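Will a machine ever do my washing up?

My brother-in-law Bendik Dahlgren has been telling me since April that I'll have a robot in my kitchen before I need a new boiler. He says it with great confidence, usually while I'm the one at the sink. I'd love him to be right. I hate clearing up, I've hated it for 18 years of running a small guest house in Ircombe, and if something with arms wants to take over the breakfast shift it can start tomorrow.

But I don't think we're there, and I've gone from hopeful to grumpy and about halfway back again.

What people forget is how much of a chore is the bit before the chore. I have a dishwasher. It's brilliant! It has washed plates for me without a word of complaint for years. What it can't do is walk into the dining room, work out which glasses are finished with, pick them up and bring them through. That's the job I'd pay for, and it's the job that's hard.

Take glasses. A mug is easy enough, I imagine - you can see where it starts and where it stops. A tumbler lets the worktop show through it, the light bounces about inside, and if it's coloured it tints whatever is behind. Then lay it on its side, and the rim you meant to grab is facing off somewhere else entirely.

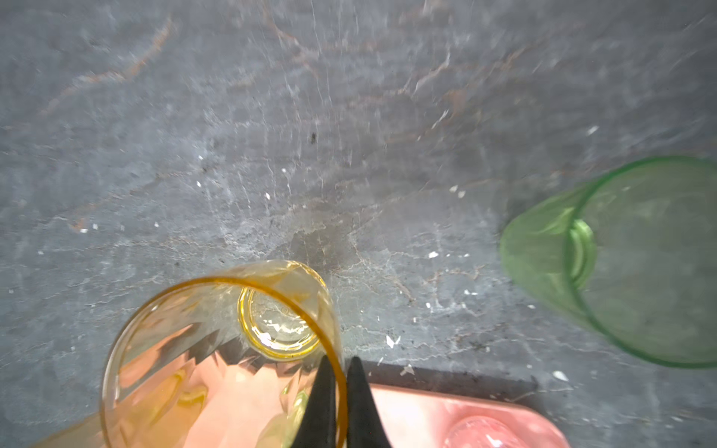
My hand sorts all of that out while I'm thinking about eggs. I squeeze a bit, feel it slip, squeeze a bit more. Two stiff fingers have to be told, or have to learn, and a stone worktop isn't forgiving if they learn slowly.

Shoaib Swati, who fixes packing lines over at Ranatberg, reckons I'm being unfair. On his shop floor the machines move the same box to the same spot all night long, and they're better at it than any person would be. Fair enough. But the box is always the same box! The whole place has been arranged around the machine. My dining room is arranged around a family of five who have left jam on the chairs.

I did once write down every separate thing I touched while clearing up after one breakfast, and it came to 123, with hardly a box among them. Spoons, egg shells, a sock.

So where does that leave me and Bendik? I'd happily have a slow one, I think. If it took until two in the afternoon to clear the tables and only did the cups, I'd still be cups to the good, and I could get on with the beds. What I wouldn't put up with is standing over it, waiting for the crash. If I've got to watch it I may as well do it myself.

He's offered me a bet, a dinner for two, on whether I'll own one before the boiler goes. I've taken it. The boiler made a horrible noise this morning, so I fancy my chances.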